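Notes on a Month at Skernomlow

The purpose of this entry is to set down the arrangements made for a stay of one month at Skernomlow, for the benefit of readers who have written to ask how such a stay may be managed on a modest budget. The visit took place in July. The author traveled alone and stayed in a single rented room above the Odura bakery.

Skernomlow is reached by a morning ferry from Pukerach. The crossing takes two hours in calm weather. Foot passengers are asked to be at the pier by 8 a.m., and the gate is closed promptly. Tickets may be bought at the window on the day of travel, although passengers with bicycles must reserve a place in advance. The return fare was $20 and did not vary during the month.

The room was let at $233 per week, including heat and water. Payment was required in full on arrival. Guests have the use of a shared kitchen on the ground floor between 5 p.m. and 9 p.m., after the bakery has finished its work for the day. The ovens begin again well before dawn, and light sleepers should request a room facing the harbor. The author did not do so and can report that the sound of the mixers carries through the floor.

Laundry is available at the boat club on the far side of the harbor. The machines accept coins only. A clothesline behind the bakery may be used without charge, and with the steady west wind a full load can be taken in by early afternoon. It was therefore possible to travel with one small suitcase and no more than a week of clothing.

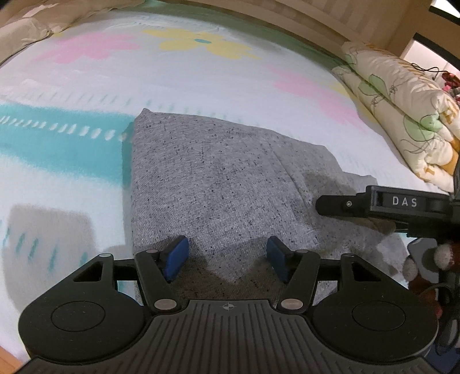 Groceries are the largest expense after lodging. The one store on the island receives its deliveries by the same ferry, and fresh vegetables are generally sold out by evening. Bread was purchased downstairs at a reduced price after 3 p.m. Fish may be bought directly from the boats when they come in, but the sellers do not clean it, and visitors should be prepared to do this themselves. Total spending for the month, with lodging and ferry included, was $2166, of which nearly a third could have been saved by declining dinners at the hotel.

The principal walk on the island is the MacBrayne path, which follows the shore for 8 miles and ends at the old signal station. The first half is level and well marked. Beyond the second gate the ground becomes soft, and waterproof boots are required in any season. Dogs must be kept on a leash where sheep are grazing. There is no drinking water along the route.

Readers considering a similar stay should note that the library is open on alternate mornings only and that mobile service is poor outside the harbor area. The bakery does not take reservations for the coming summer until after the New Year. Inquiries should be sent by regular mail, as messages left by telephone were not returned.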